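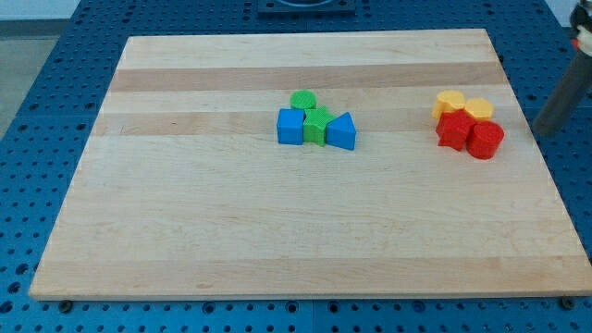
Blocks sorted, cool colors left, warm colors right. Capital equipment request to follow.

It's budget season at Rimwood, so I'm writing a thread about what an arm costs once you stop looking at the price of the arm.

Back in February the plan was one line in a spreadsheet. "Robot, 1." I was proud of that line. It has since had children.

The blue table with the holes came first. I had argued for a regular bench and a drill. I lost, and I'd like it on record that I was wrong. Every time somebody moves a fixture I think of the drill and keep quiet.

The cutting board cost more than any cutting board in my kitchen. Maple, glued strips, very handsome. Finance asked if it was a kitchen item. I said it was a work surface. They asked why it was listed as a cutting board on the receipt. We went back and forth on this for longer than we spent on the arm.

The blocks we print ourselves. Stars, cylinders, cubes, triangles, a hexagon. $41 in filament so far this year and by far the best value in the whole request. If the rest of the line items behaved like the blocks I'd be home by five.

Quotes! We got three.

Lavex: lowest number, two pages, no mention of the controller. I asked. The controller is "available."

Heitmann: 40 pages. Includes the controller, the cables, a training day and a drawing of a happy person standing near a fence. The fence is extra.

Kadier: will not send a quote without a call. On the call they said they'd send a quote.

Cables, by the way. $523 for the set. I've bought cars for not a lot more. Not good cars.

Things I left out of the first draft and had to go back and beg for: spare gripper fingers, shipping (both ways, ask me about both ways), the service plan, a chair.

Lead time from Heitmann is 105 days. That was before everybody's shipping went sideways. I've asked for a new number and got back a very kind email with no number in it.

My advice if you're doing this for the first time: write down what you want it to do on a dull afternoon, then price everything that has to be bolted, plugged in or paid for yearly before it can do that. Put the arm last. It'll look almost reasonable down there.

Also ask for the second-year cost in writing. Lavex got a lot less chatty when I did.

Request goes in April 15, 2020. I'm asking for the Heitmann package minus the fence drawing, plus a small line called "surfaces" so I never have to explain maple again.

Someone has already replied asking if the board is food safe. Please don't tell Finance.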